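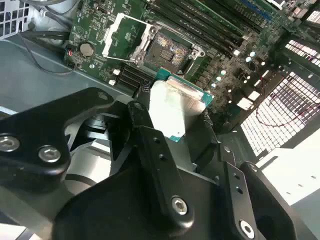

I'd been promising Paula Avram for ages that I'd get over to the Skarnonton open day, and on 01/12/2018 I finally did (two trains and a very cold bus!). Gunine had opened up their repair hall, and I went straight to the bench where the robot does processors, as I'm hopeless at those myself.

Liviu Pîrvu was minding it, and what he mostly wanted to talk about was the rules. There's a sheet of them taped up by the door. Hold the chip by its edges. Never cross a bare socket with anything that isn't needed there – those little gold pins bend if you so much as breathe on them. Load plate fully open before the arm comes in, and a person checks it, every time. I asked if they ever skip that bit when it's busy and got quite a look!

The wrist camera gets its own paragraph. Mawar Liew wrote that one, and she's strict: if the gripper hides part of the socket, you stop and find another view before going any lower. I liked that.

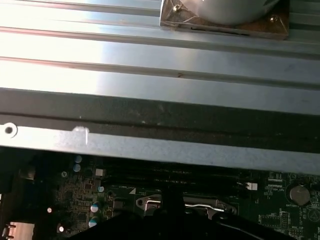 Bresholm Visitor, page 50

Overhanging metal is the other thing they fuss over. Any panel above the board has to be in the robot's map of the case before it moves, and the arm goes at its slowest anywhere underneath. Ovidiu Pop thinks the limit is far too cautious, Mawar doesn't, and they had a cheerful argument over it while I ate a mince pie.

The sheet is free to take away, so I've got mine on the fridge. They're open again next December, and Paula says she's driving.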